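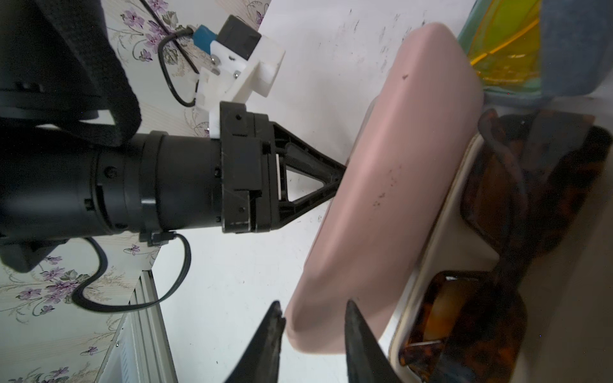 Cable day, or how I lost a whole evening to a clip

Search this blog... Go

April 29, 2019

So the arm is finally doing things on the white table and I am far too pleased with myself. If you've been following along, you'll know I'd been stuck on the wrist for ages (the Ditanix plate had its holes in completely the wrong place for my bracket, and I sulked for a bit before I did anything sensible). I ended up drawing my own mount and printing it in white, and the little black module now sits up above the flange out of harm's way. It took 5 prints to get there. The first few were shocking, and one of them came off the bed looking like a slice of toast.

The job I've set it is picking up my glasses case, the pale pink one with all the scuffs. It's a horrible thing to grab! Long, smooth, rounded at both ends, and if the fingers close even slightly off centre it squirts away sideways and takes the sunglasses with it. I've been leaving them in and beside the tray next to it on purpose, so that the arm has something to be careful of. That seemed clever at the time and I do now have to keep checking the lenses.

Anyway, cables. There are two loops at the moment, a short one up at the module and a long one that goes from a clip low on the wrist and hangs down in front of the flowery wallpaper. The long one bothers me. Too short and it tugs when the wrist turns, too long and it goes looking for things to catch on. I started with 42 cm of slack, hated it, took 25 out of that, hated that even more and put most of it back in. The clip is from a bag of mixed ones I got from Sellton and it's the only size in the bag that doesn't pop off when you breathe near it, so of course there was just the one. More are on order.

I've also swapped the old controller for a Brunitz board, which was 233 quid less than the one everybody on the forum told me to buy. It gets a bit warm. The instructions are a single folded sheet and the wiring diagram is printed so small I had to take a picture of it with my phone and zoom in. Runs nicely though, much smoother at low speed, and the whine has gone!

Next up is padding for the fingertips. The left one is already looking scuffed and dusty and I'd like a bit more grip on shiny plastic. Someone at the Ateş workshop has offered me offcuts of rubber sheet, so I'll have a go with those first and see if glue holds. I'm hoping to have the whole lot ready for the open evening in July, wallpaper and all.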